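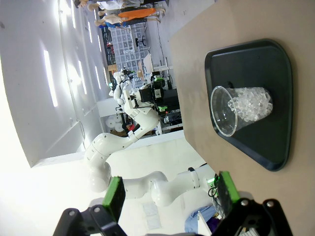

2 min read

Test Operator, Grip Safety (Beltville)

Hunavham is hiring a test operator for its arm cells in Beltville. The job is on the fault team, which was set up after a grip failure in September.

In that failure, an arm carrying a cup closed past its force limit during a handover. The cup split and the stop signal reached the controller 946 milliseconds late. The limit we work to is 100. No one was hurt, but the person at the table had a hand within reach of the fingers. We traced part of the delay to a wrist cable and part to our own software, and we have not closed the case.

You will repeat the cup and tray tasks under controlled conditions, log every slip, overforce and late stop, and pull an arm out of service when you think it needs it. You do not need permission to press the stop. The work uses clear plastic cups and green-padded grippers, and most of it is done standing.

What we ask for:

- One year or more in testing, machine maintenance or lab work
- Clear written English — the fault log is read by people who were not in the room
- Comfort working near moving arms, and the habit of following lockout steps
- Basic Python is useful but we can teach it

The first shift starts at 7:00 a.m. and the second at 2:30 p.m. New operators spend four weeks on first shift with Mwangi Wanyama, who runs the fault team. After that you may be asked to cover our Rinlow site now and then — travel is paid.

To apply, send a resume and a short account of a fault you found and how you reported it to Joni Juntunen, Hunavham, 304 Bainbridge Road, Beltville. Write job number 802 on the envelope. Applications are read as they come in, and interviews include an hour on the floor.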